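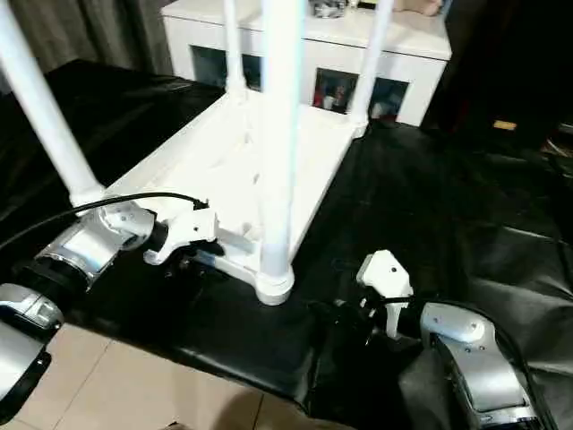 Granengate Small Furniture Assembly: Data Card

Version 3
Maintainer: Leandro Fuentealba
Last revision: March

Overview

This folder covers one item from the Granengate set: a small white plastic stand with tubular legs. The item is treated as a parts-and-joints problem. Each record holds the part list in use, the order in which the joints were made, and a note on how the finished stand sits. The other items in the set (a shoe rack from Vernbridge and a folding shelf from Majumder) have their own folders and their own cards. Field names are the same in all three.

Parts

base — open lattice frame, white plastic, raised rims and molded ribs
leg — white tube
foot — rounded end piece, white
corner — the place on the base where a leg joins

Parts are named by their place on the stand, front-left, front-right, back-left, back-right. Left and right are given as seen from the working side. The side does not change if the base is turned during work; the name stays with the corner it was first given to.

Work surface

All assembly is done on a black covering laid over the work area. It wrinkles and it is left that way. White parts are easy to find against it, but the gloss picks up highlights that can be mistaken for a rim or a tube edge in low-quality copies. If you threshold on brightness, check a few records by hand first.
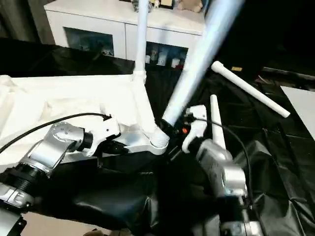 3 min read

Loose parts

A tube that is not yet fitted may lie anywhere on the covering. Its position is recorded once, at the start of the step in which it is picked up. Tubes lying at an angle to the base are recorded by the end nearest the base. Some tubes have a slightly flared end; use the "flare" field if the flare is visible and leave it empty if it is not. Do not guess from the other tubes.

Joints

A joint is "made" when the leg stays in its corner without support. A joint is "seated" when the rim of the leg is level with the corner. The two are logged separately. Many legs are made well before they are seated, and older records from Burville used one word for both. Those records were relabeled in version 3 and carry the tag "bv-fix".

Motion

Tubes blur when they are swung into place. Blurred tubes keep their label. The outline is drawn around the whole streak, and the "blur" field is set to 1. Earlier versions left these out, so counts per leg will not match between versions 2 and 3.

Contents

records — 200
steps — 1000
records with a stability note — 100

The stability note is free text written by the person who closed the record. Typical entries are "rocks on back-right" and "level". Spelling has not been corrected.

Known issues

— Back legs are smaller in view and are sometimes swapped. Check against the corner name.
— White parts on white parts have weak edges, mainly where a tube crosses the base.
— "foot" and "corner" were confused in a few early records. Both are rounded and white.
— Step numbers start at 0 in the Burville records and at 1 everywhere else.

Changes

Version 3: joint labels split, blurred tubes added, "flare" field added.
Version 2: corner names fixed to the base.
Version 1: first internal copy, no longer kept.

Corrections go to Leandro Fuentealba, with the record number and the step number in the subject line.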